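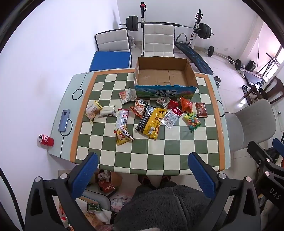
I've had the Dirnedel label printer since August, and it does one job well – small, sharp stickers for the pantry. Big stuff is easy, so an open cardboard box gets one label on a flap and I'm done. It's the little snack packets that eat up the roll!

The 400-label roll went fast, but refills are easy to load. The app is slow, though.
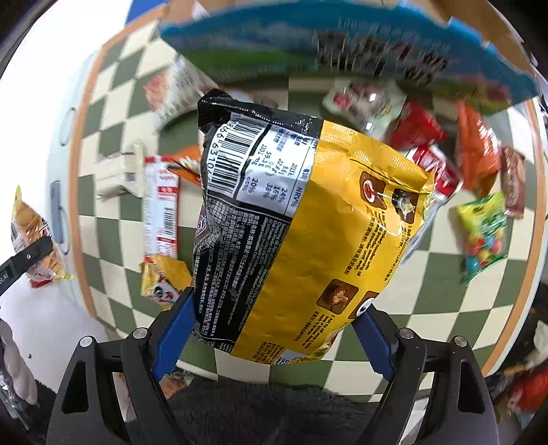
Would I buy it again?

Yes, for the price – just skip the carry case.

Last updated: Sunday, September 29, 2024
By the Breathnach Pantry Blog
Contact | © Breathnach | Back to top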